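Brundale sorting hall

The Brundale sorting hall is a workplace in Brandport where mixed household goods are sorted and packed. It is run by the firm Drernum and employs 24 people. Automation of the tables began in March. Before this, each worker lifted up to 300 items in one shift by hand. Workers now guide grippers and check the result, and the night shift was ended. Some of them miss the talk at the old long table.

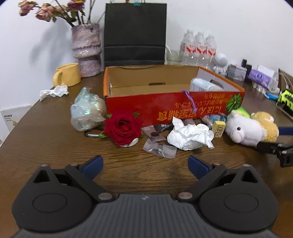 Grippers with blue pads at a table of mixed goods, with an open cardboard box in the middle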